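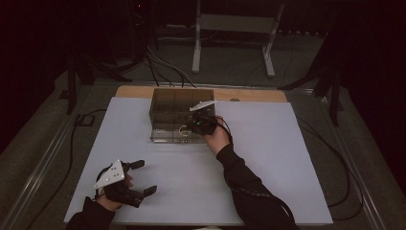 Pledge premiums at a small community station: what to do when the record is out of stock?

Posted by Tane Rutherford in Community Radio Help

I do a three-hour morning show on a low-power station in Pindale. We had our spring fund drive and I offered a double LP by a band called Wellora to anyone who pledged at the $60 level. The label, Flikeck, told me by email they had plenty. We took more pledges than I expected, and now the label says they have 2 copies left and no date for a repress.

The pledges are already paid. The drive ended three weeks back, and the thank-you letter that went out says premiums will ship in six to eight weeks. The station manager says it's my show and my premium, so I should sort it out with the listeners myself. I don't mind doing that, but I don't want to get it wrong and have people ask for their money back. Our whole goal for the show was only $2,000.

Do I offer a different record, wait for the repress, or give people the choice? And does it change anything for their tax receipt? The letter lists the value of the LP as $30.

Alby Nepia

Give people the choice and do it soon. Most listeners are fine with a delay if they hear it from you before they start wondering. Where it goes wrong is when week nine comes and they have to call the office.

I ran premiums at our station for a few years and this happened with a box set. I wrote one short email, signed with my own name, and gave them these options:

Wait for the record, with no promised date.
Take something else from a short list of things already sitting in the station.
Skip the premium and let the whole pledge go to the station.

More people took the last one than you would think. Put a reply-by date in the email and say what happens if they don't answer. I used "we'll keep you on the waiting list." Then call anyone who has no email on file. Some of your older listeners will have pledged by phone and won't see anything you send online.

Only offer substitutes you can touch. Don't swap one promise from a label for another promise from a label.

On the receipt, the deductible part in the US is normally the pledge minus the fair value of what they got. If someone takes a T-shirt worth $15 in place of a $30 record, the letter they have is off. If they turn the premium down, it's off in the other direction. Whoever does your books should send a corrected letter. It's a mail merge, not a big job, but wait until all the replies are in so you only do it once.

For the two copies you have, go by the time stamp on the pledge. First in gets them. Don't pick your friends.

Sixten Viklund

just play the record more and they'll forget lol. seriously though a download code is worth asking for, labels hand those out all the time

Daranee Boonyarit

I'd second asking for download codes, but as an extra while people wait. Someone who pledged for vinyl wants vinyl.

Check used and distributor stock too before you write to anyone. When we ran short of an Onu reissue, a distributor in another state still had a carton of them at the wholesale price. The label had no idea. It took me two phone calls. Ask Flikeck who they sold the pressing through and work down that list.

For next time, get the records in the building before you say the name on the air. If the station can't pay up front, say "while supplies last" and give a number, and have the phone room keep a tally sheet by the phones. We pressed a live compilation ourselves one January, 200 copies, and the tally sheet was the only reason we stopped in time. The web form needs the same limit. Ours didn't have one the first year and it kept taking orders until about 3 in the morning, when the host who had closed the drive happened to look.

Also, I don't agree with Alby on holding the corrected letters until every reply is in. If anyone pledged late in the year they may need theirs sooner. Yours was a spring drive so you have time.

Tane Rutherford

Thanks. I called Flikeck this afternoon and got the names of two distributors, one of which has the record listed as in stock. I'll hear back on the price tomorrow. Email is drafted with Alby's choices in it and will go out after that.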